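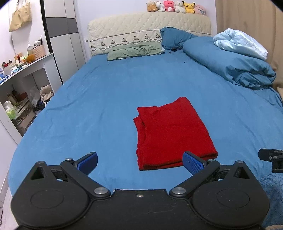 A folded red garment on the bed, seen from a hand-held gripper. Whether it counts as folded is the subject of this essay.

The Trouble With "Folded"

8/8/21

I have been trying for some time to care about a number. The number is 191, and it is how many times out of 658 a robot arm, trained on the kind of footage that picture comes from, folded a piece of clothing to the satisfaction of the people who built it. The method is called Wovetti. The paper went up in February, and my corner of the field has been rude about it ever since.

The rudeness is easy to understand. That is a success rate of 29 percent. My dishwasher does better, and it has a broken arm. A competing system, Omden, reports numbers so close to perfect that you want to check whether the cloth was stapled down. If you rank papers by the largest figure in the abstract, and a fair number of reviewers seem to, then Wovetti is a failure with a nice website.

I think it's the best result in cloth handling I've read this year, and I'd like to spend a few paragraphs being annoying about why.

Start with where the data comes from. The Omden people work on a gray table, under even light, with one square towel. I have nothing against the towel. It is a fine towel, and by now it must be the most thoroughly understood textile in the history of science. But a robot that folds that towel on that table has learned one thing very well, and the thing is that table.

Wovetti's training data was gathered by people holding grippers in their own hands and doing chores in rooms with things in them. Look at the far end of that bed. There is a row of plush toys along the headboard, one of them a Pikachu. There is a comforter in a heap with something puffy on top, a dressing table with no room left on it, and a curtain doing what curtains do. None of it has anything to do with folding, and all of it is in view while the folding gets done. A method that learns from this has to work out for itself that the red thing matters and the pink bear doesn't. I've met graduate students who took longer.

Then there is the question of what the 191 means. Everybody in cloth research knows, and few put in writing, that "success" is a word each lab gets to define over lunch. Omden's test compares the outline of the towel with a rectangle. If the corners land close enough, you win. The inside can be a bird's nest. Wovetti's test asked a person to pick the garment up and put it on a shelf, and the attempt counted only if it was still folded when it got there. That's a rotten way to get a high score and a very good way to find out whether you've folded a shirt.

Consider the red bundle again. It's a rectangle if you're feeling generous. One corner comes to a ragged peak, another makes a flap, and along one side the inner layers poke out in a bunch. My mother would have shaken it out and started over. I would have put it in the drawer and felt I'd had a productive morning. Between those two standards lies most of the disagreement in the literature, and I'd guess a good share of the disagreement in marriages.

The authors did something else I wish would catch on. They took their rivals' method and ran it under their own rules, in 5 homes, with the same clothes. Omden's near-perfect system managed to finish in only 2 of them. In the other three it never found the edge of the cloth, and in one of those it spent its whole time budget attempting to fold the bedspread. You may call that unfair. The bedspread was, after all, not a towel. But people who want a folding robot own bedspreads.

I do have complaints. The section on fingertip pads is two pages of theory propping up what looks to me like one lucky choice of rubber. The comparison with the older Ivanov benchmark is buried in an appendix, in type that suggests they hoped I was over forty, and I am. And the released code depends on a package called Flekitz, which has not installed cleanly on any machine I own. I gave it a weekend. I would like the weekend back.

There's also a fair point from the other camp that I don't want to wave off. A clean table lets you see which part of the method broke. When a robot fails on somebody's bed, it could be the light, the sheet, the sleeve or the hour of the day, and the paper is vague about which. Seventy-one percent of the attempts went wrong, and I counted one paragraph on how. I'd have traded the whole fingertip section for a decent table of failures, sorted by garment, with the hoodies listed separately out of respect.

Still, give me the 29 percent. I know what it's a percentage of. I can go into my own bedroom, look at the state of it, and have some idea how the thing would do, and I can't say that for any other cloth paper on my desk, several of which are under a pile of laundry at the moment.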